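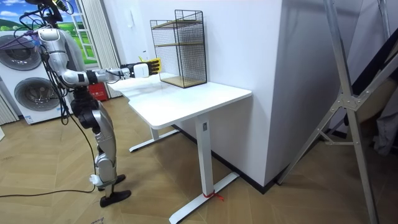

Standing desks and their wires: a gallery for people who don't believe the brochure

Photos and notes by Ailsa Menzies
15 December 2025

Every standing desk I have been sold on was sold with a photo, and in the photo the desk had no wires. A lamp that was lit, a monitor that was on, and not one cord going anywhere. I started this page in May because I wanted to see what these desks look like with their feet on a real floor.

The picture at the top of the page

White desk on a white frame, wire organizer up on the tabletop, wooden floor. Look down at the base of the front leg, where a red cable tie is looped with its loose tail trailing onto the floor.

On the wire organizer

I have my doubts about the whole product category. A wire organizer on the tabletop takes up the space you were hoping to free, and it gives you one more thing to dust. Wissam Daher, who has argued with me over this for longer than the subject deserves, thinks they earn their place if you plug and unplug the same few things all day. Maybe so. I plug in a laptop in the morning and unplug it at night, and I have never once needed a stand to help me find the end of the cord.

The catalogs say an organizer "tames" cables. What mine did was hold the top few inches in a neat row while the rest went down the back of the desk and did as it pleased. If you buy one, get one heavy enough to stay put when you pull on a cord. The Plelulell I tried came along with the plug every time.

On the red tie

I like the color. A red tie against a white leg can be found by a person on hands and knees with a flashlight in their teeth, and a white one can't. Manufacturers keep giving us white ties for white desks and black ties for black desks, as if the aim were to lose them.

What I don't like is the tail. Trim it or tuck it. A tail lying on the floor gets into the vacuum brush sooner or later, and then you have a vacuum problem too. Quyên Phí uses hook-and-loop straps for this and says she'll never go back. Hers have filled up with lint. She says this doesn't matter.

On the legs

Two legs, each on a long T-shaped foot. I am told by every seller that this shape is very stable. At sitting height I agree. At full height, every two-leg desk I've leaned on has had some wobble in it, and the answer from the help line (Farkaseck, in my case) was to tighten the bolts. I tightened the bolts. I would like to hear from anybody whose desk was improved by this.

Long feet are also good at finding toes. They stick out farther than you remember, mostly when you're carrying coffee.

On the rounded corner

A rounded front corner is the one feature here I'd pay extra for. My old Conitberg had square corners and I had the bruises. It doesn't make the desk look any better, whatever the ads say about "soft lines," but hips don't care about looks.

On white tops

White shows everything. Pencil, tea, the gray smudge from a wrist. Tài Đặng claims a white top makes him keep his desk cleaner, and I have seen his desk.

On wooden floors

Bare wood makes a black cable hard to ignore. People tell me to buy a flat cover strip and run the cord under that. I bought 11 feet of the Aravena strip and it curled up at both ends within a week, so now I had a cord and a ramp. If a cord has to cross the floor, I'd sooner see it plainly and step over it.

A few things I would do

Raise the desk all the way before you tie anything to a leg. Leave slack. A bundle that looks tidy at sitting height can be pulled tight as a fiddle string by the time you're standing.

Fasten the power strip under the top, if the screws you were given are long enough to hold it. Mine weren't.

Spend less than $20 on the whole business. I have yet to meet the cable kit that did more than a bag of ties and 15 minutes under the desk.

Hường Võ has written to say that I am too hard on organizers and that hers has worked perfectly for years. I've asked her what it looks like behind the desk and am waiting to hear.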